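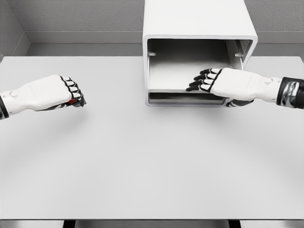 Prasanna Begum
Contributing writer, fiction

Stories > Short Fiction > The Button Room

My aunt left the museum to me the way other people's aunts leave them a cat. It's one room over the hardware store in Lencho, twelve steps up, and it has buttons in it. Coat buttons, shoe buttons, a glass one from a bishop's cuff (so she claimed). The sign says The Clitach Collection, after her married name, and the hours painted under it have never once been true.

I planned to close it in October. I'd even found a buyer, a man from the Stasiler who runs the big history center downtown and wanted the bishop's button and maybe the drawers. He didn't want the rest. He said so very nicely, on the phone, while eating something.

So there I was boxing up the navy coats when a girl came up the stairs. She was nine or ten, in rain boots, and she had a fist held out in front of her like it was full of bees.

"Are you the lady?" she said.

I told her the lady had passed, and I was the niece.

"Okay. Are you the lady now?"

Well, what do you say to that? I said I guessed so. She opened her hand and it was a button, brown plastic, four holes, the kind that comes in a little bag with a cardigan and goes straight in the junk drawer.

"It's my grandpa's. She said she'd put it in with the others if I wrote the card. I had to practice my cursive."

The card was in her other boot. It had gotten bent, and the ink had run a little at one corner. It said: Button. From the sweater of Walt, who drove the 18 bus and let people on who were short a nickel.

I read it twice. Then I went to the case by the window, the good one, where the bishop lives, and started pulling at the cards around him. I'd dusted that glass for a month and never bothered with the writing, because it's tiny and my aunt's handwriting was awful. Only most of it wasn't hers. Some was in crayon! From my mom's wedding shoes, left one. Off the coat Benny wore to the courthouse. Found in the garden, we think a soldier or else a chicken farmer.

"Where does mine go?" the girl said.

I moved the bishop over. He'd had plenty of room for years. She watched me set the pin and told me it was crooked, and I fixed it, and she told me it was crooked the other way.

The phone started ringing on the desk, and I knew who it was, and I asked her if she wanted to see the shoe buttons while it rang.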